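**Suture pad bench notes, rev. 2nd August**

Pass the needle jaw to jaw just over the pad. Grip the curved body, never the point.

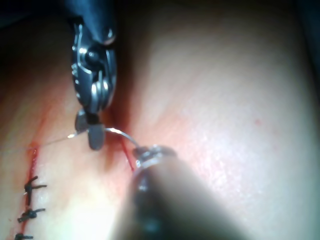

*Photo: Hirano workshop*

Keep tension off the thread during the pass. Discard any needle that has lost its curve.

Trim tails to 5 mm. Leave the working strand long until the row is closed.

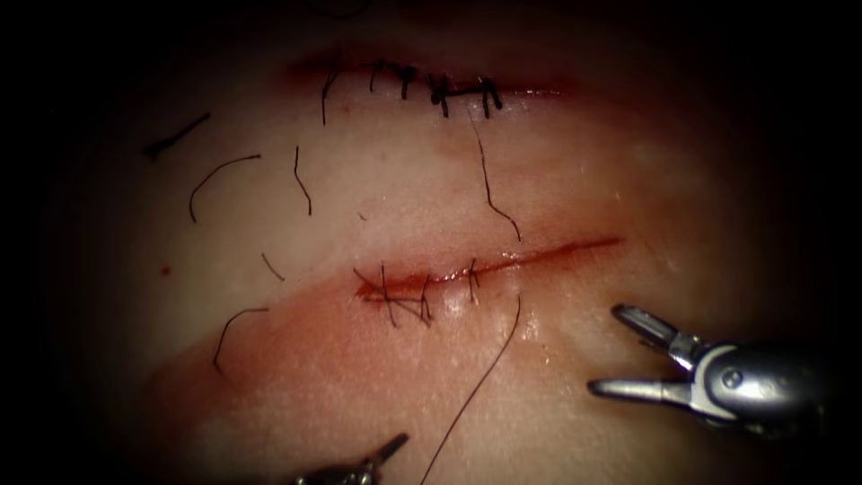 Lift clippings with tweezers before wiping the pad. Rinse serrated jaws after each session; brush along the teeth.

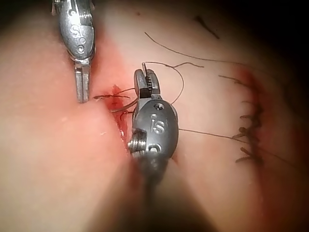

Greston Bench Skills Club

Store pads flat, lid on.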